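Vallberg toilet seat, white, round bumpers: 4 stars

So I put off replacing our old seat for way too long (it slid sideways every time you sat down, lovely) and finally ordered the Vallberg in July 2026. Installing it took me 17 minutes with a plain wrench, and I'm not handy! The bolts tighten from the top, so no lying on the floor with your cheek against the pipe.

The finish is nice and glossy and wipes clean in a second. I was worried a bright white would look cheap next to our wood-grain wall panels, but it looks great with them. I also tied a yellow strap around the lid as a pull loop so the kids stop grabbing the rim.
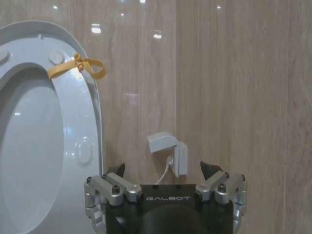
It stays up when you lift it, too. My last one, a Mokley, would come crashing down at the worst possible moment. The bumpers haven't shifted so far and I wipe around them once a week.

One star off for the instructions, which are tiny drawings and zero words. I also wish the spare bumpers came in the box instead of being an extra order. Still, for under 50 bucks I'd buy it again, and I'm probably getting a second one for upstairs in October.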